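Gasau hand gripper pair — home build check
Date: 2023-08-12
Checked by: Rajitha Debnath
Build: Selvaraj Khondokar

1. Fasteners
Joint and linkage screws tight on both grippers: OK
Thread locker on pivot screws: NO
Comment: Pivots still have to come apart for the spring change. Apply after that.

2. Finger pads
Pads flat, no lifted corners: OK
Pads matched left and right: OK
Comment: Blue textured pads replaced the smooth ones in July. Glue the spare set the same way, full coverage, clamp overnight.

3. Pinch points
Fingertips clear of linkage at full close: OK with care
Comment: There is still a gap behind the finger where skin can catch. Hold by the handle only. Selvaraj to print a cover.

4. Grip force
Limit set at 980 grams: OK
Comment: Read 646 on the kitchen scale at half squeeze. Fine for beads on elastic. Do not use on glass until the stop is fitted.

5. Work area
Surface stable, nothing sharp, loose cords away from linkages: see comment
Comment: Bracelet sorting is set up on the bed with the white box, some pieces in the box and some on the sheet. The thin red cord bracelet is close to the second gripper. Move it before closing — cord will wind into the joints faster than beads will.

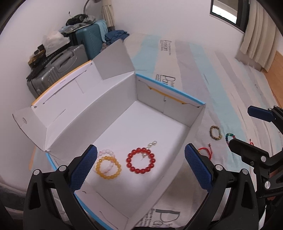

6. Cycle test
200 open and close cycles per gripper: OK on no. 1, NOT DONE on no. 2
Comment: No. 1 clicks slightly on opening. Check the left pivot washer.

7. Storage
Fingers closed, strap on, out of reach of kids: OK

Result: pass for light items. Recheck items 1, 3 and 6 before the next long session.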